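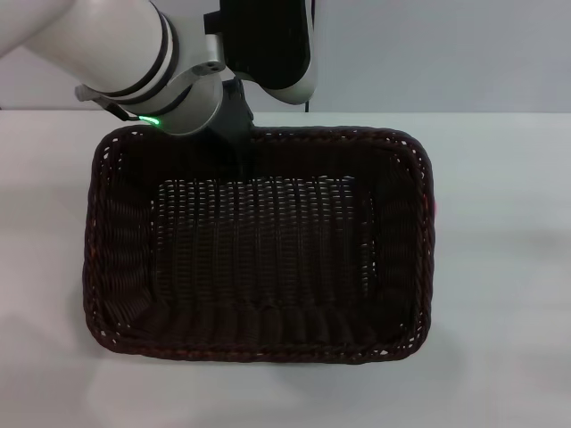
Fig. 1. Wicker basket on a white table.

Comics and Graphic Narrative
Handout 4: Panels, Gutters and Page Turns
Instructor: Elsa Skjelbred

Reading for this session: the first 14 pages of Vidar Sundqvist's Nullonard, published by Strand in 2000. Copies are on reserve under the course number.

Terms

Panel: a single drawn unit, with or without a border.
Gutter: the space between panels. The reader fills in what happens there.
Splash: one panel that takes up a full page.
Bleed: art that runs past the trim line.

Sundqvist keeps to a 12-panel grid for most of the harbor chapter and drops it when Randov leaves the ship. Look at how long each panel seems to last before and after the change. Lettering gets smaller in the Darton pages, and the captions move to the bottom.

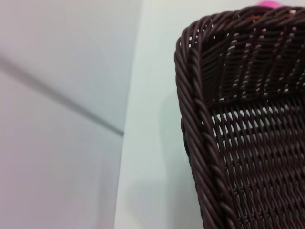 Fig. 2. Corner of the basket, with braided rim.

Exercise

Redraw one page of the harbor chapter using half as many panels. Keep all the dialogue. Stick figures are fine. Write a short paragraph on what you cut and where the page turn now falls.

Due in class Thursday, April 30, 2020. Late work is marked out of 65.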